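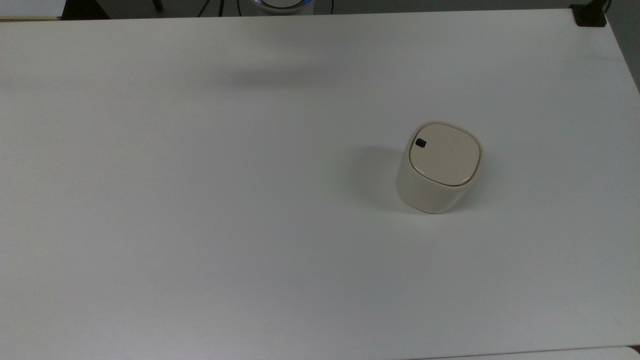
I work since six years in the returns department of Gomasis, in Prarnville, and in February our employer told us that a part of our job would be automated. We receive back the small household items which people ordered and did not want: canisters, desk bins, soap dishes, lamps. Before, each of us had a table so full that I kept my tea on the floor. Now an item stands alone on a wide white table, like a small cream container with a lid and a black button near the corner, with free space on every side, and it must be decided what will happen to it next.

The system is called Parry. It was put first at two tables and later at five. My colleagues were afraid, and I was too, although I said to my husband that I was only curious. Our shift leader, Wyn Nicholas, gathered us in the canteen and told us that no one would lose a contract this year. I noticed the words "this year" and I think everybody noticed them.

What changed for me is mostly the rhythm. On a usual day in the old way I handled some 150 returns, and I opened the boxes, wiped, judged, typed and packed again. Today the easy items go through Parry and I receive the difficult ones. A lid that closes but not well. A smell. A color that is a little different from the color on the order. These are more interesting, I admit it, but there is no easy item between two difficult ones, and I did not know before how much I rested on the easy ones. In the evening my hands are less tired and my head is more tired.

Birdie Van Dusen, who taught me this job, did not like it. She is fast, the fastest we ever had, and for many years this was something people respected. Now speed is not what they ask from us. She moved to the spare parts room in the spring and she seems content there, but we do not eat lunch together anymore because her break is at another hour.

There are good things also. Donal Tully has a bad shoulder and he no longer lifts cartons the whole day. He went to a course of two weeks and now he corrects the decisions of Parry when it is not sure — he has his own chair and a screen, and the younger ones come to him with questions. His pay went up a little. Mine did not, and I have asked about it in writing.

I would like them to ask us before they buy the next thing. We knew, for example, that the light at those tables should come from the side, so a scratch on a lid can be seen. It took until summer to be changed. I wrote this in the suggestion form and Wyn answered me kindly, and said the next meeting about the tables will have two people from our shift in it. I put my name on the list.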